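From: Carolina Tavares
To: kitchen-staff list
Subject: Re: cup stacking at Illora

Su-chen Tang wrote:
> So are the arms taking over cups at Unthorpe too?

Cups, sure, and I'm kind of thrilled! 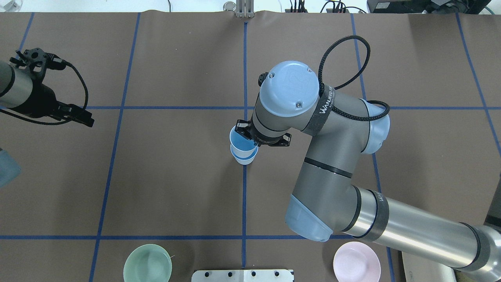 Does anyone lose hours?
Nope, all 7 of us keep our shifts, we just move to prep.

My wrists won't miss it (209 cups one lunch, ugh).

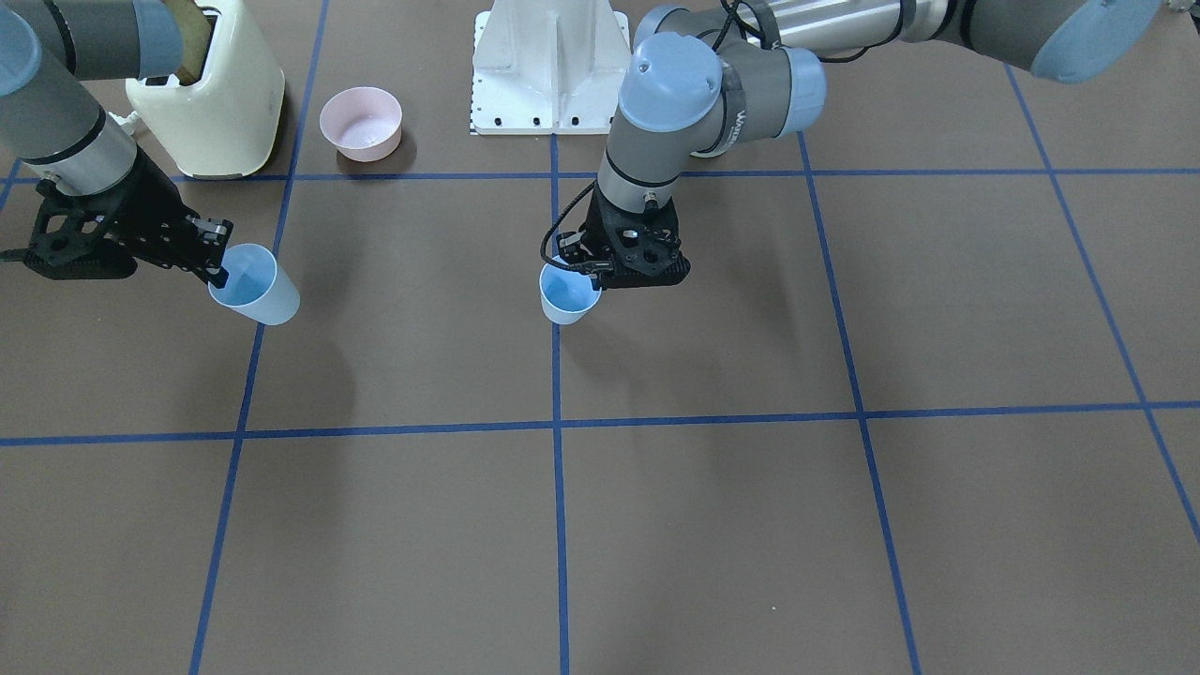

Wu wants me on the schedule side by April, so I'm learning that too.

Carolina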